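Carrilho 8 is out, and the planner finally waits its turn

October 4, 2024

We pushed version 8 of Carrilho this morning, and I'm a little giddy about it. If you don't follow us, Carrilho is the motion planner we maintain here at Otonby for two-armed tabletop work, and this release changes the part people have grumbled about most (me included, loudly, since July).

The old planner treated both arms as one big problem. Ask the left one to reach for something and the right one would get a brand new path too, even if all it had to do was stay put. On a crowded table that meant long pauses and some very strange elbow poses. Now each arm plans on its own timeline, and a small scheduler called Drukel checks where the two would get too close and slows one of them down.
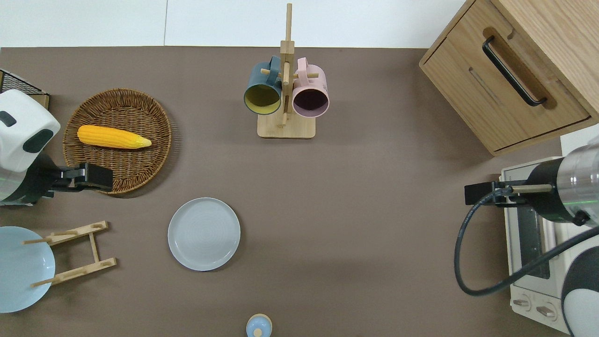
Photo: Graziella Marras, software lead, Otonby

Mugs on a tree are my favorite test, by the way. A handle looped over a peg only comes off in a few directions, so the planner has to think about the way out before it commits to a grasp. Put a plate rack and a toaster oven on the same table and there's plenty to bump into on either side!

Martim Meireles ran the comparison for us at the Plurkarthorpe lab: 82 kitchen layouts, old planner against new. Version 8 found a path quicker in 49 of them. The rest were mostly a wash, but in 4 it was slower, all with both arms heading for the same spot. Vitória Tavares has a fix for that in a branch, and I've been bugging her about it daily – sorry, Vitória.

A couple of things to know before you update. The config file has a new section for arm priority, and your old one will load but give you a warning. The perception side hasn't changed at all, so your object models should carry over as they are. Cable clearance is still a setting you pick by hand, and I'd be generous with it.

Release notes are in the usual place. Send bugs to the tracker, please, and attach the planner log.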